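Tollia Robotics Laboratory
About us

Home | About | Research | People | Teaching | Contact

Who we are

Tollia is a small research laboratory inside the Kuruc School of Applied Engineering. We study how a robot can learn to handle everyday things from demonstrations given by people. Our group was started by Štefánia Pešek, who is still the head of the laboratory and teaches the course on robot learning in the second year.

We are 16 people at present, counting the doctoral students and two technicians. Most of us came from mechanical engineering, some from computer science, and one from food technology, and she helps us more than she expected when she signed the contract.

What we work on

Our main subject is the placing and picking of objects at short distance, with a two-finger gripper and a small camera at the wrist. Many methods use a camera above the table as well. We decided to work with the wrist camera alone, so the robot must decide from a close view, where its own fingers cover a part of what it needs to see.

The method is named Lornow. A person guides the arm through the task and the robot records the pictures together with the motion. After that, we divide each recording at the moments when the fingers open or close, and the model learns each piece separately. In the older version we gave the whole recording at once, and the model had difficulty with the last few centimeters before contact.

Fruit on a plate is the task we use the most. Fruits have different shapes and they roll, and a plate with an uneven rim gives the robot a less simple target than a flat round one. We also change the background between sessions. A wall with strong black circles is a good test for a model which was trained only in front of plain walls.

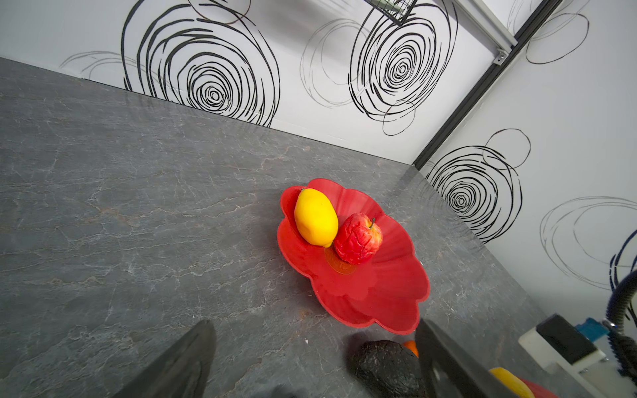
What we found until now

The present collection has 2476 demonstrations. From these we keep 357 apart and never use them for training, only for measuring the error of the predicted motion. For tests on the real arm we make 300 trials with each version of the model, always with the same list of starting positions.

With the divided recordings, the robot misses the plate less often than before, and the difference is largest when the background is one it did not meet in training. The result is weaker for dark objects on a dark surface. We think the reason is in the exposure of the camera, but we did not prove it yet. Also, if one fruit lies against another, the gripper sometimes pushes both of them, and Lornow has no good answer for this case.

Where to find us

The laboratory is on the ground floor of the Vevano building, with the entrance from the courtyard. Visitors are welcome if they write to us some days before. Please do not come directly to the robot room, the door stays locked during trials.

Working with us

Every September we accept new students for master's projects. You do not need previous experience with robots, but you should be able to write simple programs and have patience for repeated measurements. Students normally begin by recording demonstrations and later choose their own question. Topics are listed on the Teaching page.

Companies who want to try the method on their own objects can write to the office of the laboratory.

Page last updated: Sun 5 May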